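Progress update to the Prallham Fund, 21st August

Hi Shirin,

Quick catch-up on the used CD and opera shelf at Cunach, now that your second payment has landed (thank you!). We've cataloged 500 discs so far, mostly baroque and early choral, plus a big box of organ recitals I still haven't had the nerve to open. Grading is going faster than it did in July – I quit agonizing over every hairline scratch, and I only play a disc through if it looks doubtful.
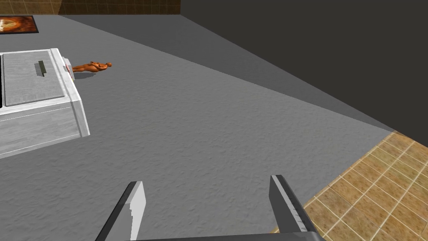
Sales are decent. We sold 75 discs through the Visia listings and 40 over the counter, and the boxed sets go first, even the ones with cracked hinges. Returns came to eight, nearly all for missing booklets, so I now check for the booklet before I write a single word of the listing.

Still to do: new jewel cases (Asadi has quoted us, and I'll forward it), and the organ box. I'd like to move what's left of the shipping money over to cases if you're okay with that – just let me know!

Shirin Rostami's copy goes by mail too, as usual.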